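Kitchen Table Task: Bench Tips for Student Teams
Alell Robotics Club, workshop notes
Revised August 6, 2021

These notes cover the tabletop kitchen task, in which one arm handles ordinary kitchen items on a white table. They assume you have finished the safety session and can home the arm without help. Corrections go to Larasati Pelupessy.

Set the table before powering the arm

Place the large items first. The toaster oven goes on the right with its door facing the middle of the table. The colander goes on the left, long axis parallel to the side edge. Put the plate near the far edge and lay the ketchup bottle across it, cap toward the far left. Keep the whole bottle inside the rim. A bottle that overhangs will roll when the plate is nudged, and the run has to be thrown out.

Wipe the table with a barely damp cloth. Do not spray near the arm base.

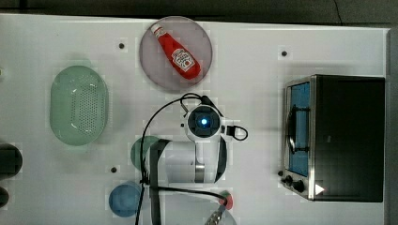
Cable slack

Leave enough slack for the wrist to reach its full range, then check the loops at low speed. A loop that sweeps over the cups is acceptable if it clears them at the lowest wrist height in your program. Tie cables to the arm segments with hook-and-loop strips. Plastic zip ties pinch the jacket and were banned in April.

Marking positions

Measure from the table corner, in millimeters, to the center of each round item. For the bottle, record the cap end and the base end separately. Write the numbers in the Brorkarier log, one line per item. The Gunawan team entered a plate position as 178 when it should have been 259, and spent an evening adjusting a gripper that had nothing wrong with it.

Masking tape is allowed during practice. Remove it before scored runs and clean off the residue with dish soap.

Cups and small items

Light plastic cups slide when a finger touches the rim off center. Close slowly, pause, then lift. Keep the cups far enough apart for an open gripper to pass between them.
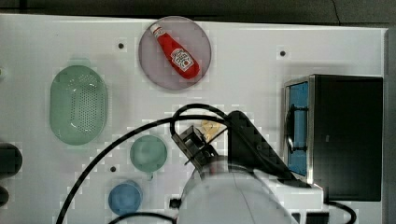 Small play food needs less grip force than you expect. Start at the lowest setting and raise it one step at a time until the item holds through a full lift. Soft pieces keep a dent if they are left clamped, so open the gripper before you go to lunch.

Logging and cleanup

Each team may store up to 100 runs on the shared drive. Delete failed starts first. Herman Sutanto clears anything unnamed when the drive fills up.

Return the items to the Odolden bin after your slot, cups stacked, colander on top. Park the arm, switch off the controller, and sign the sheet by the door.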